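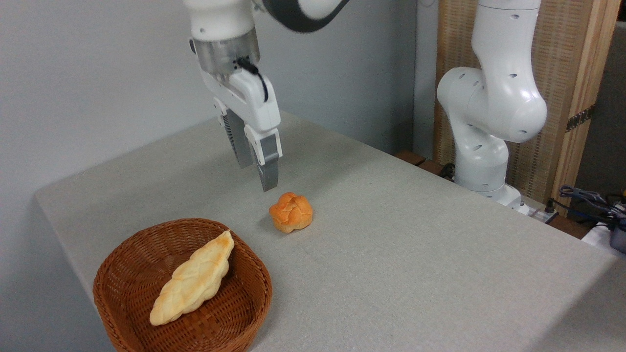 Thursday, late afternoon. Flour on the notebook already, sorry to whoever reads this next.

Soft bun dough, the Butevance flour again. I said last time I'd give that bag one more chance before sending Szu-yu a grumpy message about it, and I'm glad I waited (mostly) because today's batch was the best so far and the flour is maybe only half to blame for the others.

Formula as mixed today:

- flour 500 g
- whole milk 352 g, of which a splash went into the cooked paste
- butter 40 g, soft
- one egg yolk
- sugar, salt and yeast same as the last page, didn't touch them

Yes, 352 is a silly number. I meant to pour 350 and overshot and then decided I'd rather write down what went in than fish two grams of milk back out with a spoon. It's also pretty wet for this flour. Vilhjálmur came by while it was mixing, looked into the bowl and said "soup", and went away again. It did look like soup! But only for the first few minutes. I let it sit, lid on, while I went and answered the phone, and when I came back it had pulled itself together without any help from me.

So, first real note: the rest before adding butter matters more with the Butevance than it did with the old flour. Last batch I went straight through, butter in as soon as things looked combined, and I had a greasy lump sliding around the hook for ages. Today I rested it, mixed on low until it was grabbing the sides, and then put the butter in a bit at a time. Much nicer. The Venckus mixer still walks across the counter on anything above medium, so I stood there with one hand on it like I was petting a nervous horse. Somebody please look at the feet. I think one is missing its rubber, and I'd check myself but it's heavy and I was alone.

Dough came off the hook at 28 degrees (Celsius, all dough temps in this book are Celsius, whatever Grímur wrote on the page with the coffee ring). That's warmer than I wanted. I had the milk straight from the fridge, so it must be the mixing time, plus the cooked paste, which I was impatient with and put in while it was still warm. I'm going to cool the paste completely next time, flat on a plate with wrap touching the surface. It gets a skin otherwise and then there are little rubbery bits in the buns, which Vibeke found last month and kept on the side of her plate for me to see.

First rise. Fast, as you'd expect. I'd planned to go get lunch and I'm glad I only got as far as the corner store. Poked it, the dent came back slowly, called it done. Smelled like milk and a little like beer, but in a good way.

Now the thing I really wanted to write about, the shaping, since that's what we argued about after the last batch.

Svend's position: pull them tight, really tight, and drag each one on a bare counter until the skin is almost tearing. My position was that he's thinking of crusty rolls and a soft bun doesn't need all that. I did half his way and half mine, same tray, his on the left. And okay. His way came out better. Taller, rounder, and the bottoms closed up properly. Mine spread, and a couple of them had a seam opening on the side like a little mouth. I don't love having this in ink but there it is.

What I'd add to his method: no flour on the counter at all. I had some under the first few and they just skated. Wiped it down with a damp cloth, let it nearly dry, and then there was enough grip for the dough to catch and tighten. My palm makes a sort of cage and I move it in small circles, not pressing down. If the top gets a blister, pinch it, don't try to roll it out. I lost one that way – went from perfect to torn in two turns, and it never really recovered, even with a rest under the towel.

Second rise, in the turned-off Irnora with a pan of hot water on the floor of the oven. I took the tray out too early. I know that now because of the splits. I was watching the clock and not the buns, which is the exact thing I told Grímur off for in the spring, so he's allowed to gloat. The ones at the back were further along than the ones at the front, too. Turn the tray partway next time.

Egg wash: whole egg and a spoonful of milk, one coat before the second rise and one right before baking. The double coat is worth it, and it barely takes a minute. Strain it! I didn't strain it, and there's a white stringy bit baked onto one bun like a tiny scarf.

Baking. The Irnora runs hot on the right side, we all know this, and I rotated the tray a little past halfway. Color was good on most, a bit dark on the back right corner. I'd drop to the lower shelf if we're making this same size again. The tops were where I wanted them before the middles were, and I had to lay foil over them for the last few minutes. Brushed with a little melted butter as soon as they were out. (That butter isn't in the 40 g. I didn't weigh it. Next time weigh it, me.)

Tasting, once they'd cooled enough that I could hold one:

Crumb is soft and pulls into strands the way I was hoping, especially in Svend's half. Mine are a bit closed and cakey near the base. Sweetness is fine for a breakfast bun, too sweet for a burger. Vibeke says not too sweet for a burger, but Vibeke puts jam on ham, so I'm leaving a question mark next to that. Salt could go up a pinch. There's a very slight yeasty aftertaste which I blame on the warm dough and the fast rise. Crust was shiny and thin and went a bit wrinkly as they cooled, and I don't mind that but the Fotodham people might. Their note said "smooth tops". It also said "rustic", so I'm not sure what they're picturing.

About Fotodham – they want something that holds up for a day in a paper bag and can be split and filled in the morning. I've set a few aside, two bagged, one out on a rack with no cover, and one in a tin. Please don't eat them. I'm serious, Vilhjálmur. I'll squeeze and slice them tomorrow and write it up on the facing page, which I've left blank, so don't use that for the rye.

Also tried freezing two as shaped dough, right after the rolling and before the second rise. They're in the small freezer behind the peas, in a bag with my initials. If they work it'd make mornings a lot easier, but I've had bad luck with frozen enriched dough before. It comes back sluggish and tastes tired. A bit more yeast is the usual answer, and then you get more of that aftertaste, so you go around in a circle.

Next batch, in whatever order I get to it:

- paste completely cold
- milk down a touch, see if Svend's shaping gets easier or if it just gets stiff
- salt up a pinch
- all of them shaped tight (fine, Svend)
- longer second rise, turn the tray, poke test and not the clock
- lower shelf
- half with the butter brushed on, half without, to see about the wrinkles

I'd like to run the same thing with the old flour too if there's any left. Szu-yu thinks there's a part bag behind the oats. I looked and found only more oats. If it's really gone then we can't compare side by side and I'd rather stop saying the old one was better, me included, as none of us wrote down a decent batch with it. I went back through the pages and the closest I found is "buns nice, S. happy" with no weights at all. Thanks, past us.

We're low on parchment and the good brush is shedding. I picked two bristles off the tray. The silicone one leaves streaks, so can whoever does the order put a proper brush on the list?

Dishes done except the paste pan, which is soaking. Left the oven door open a crack to air out.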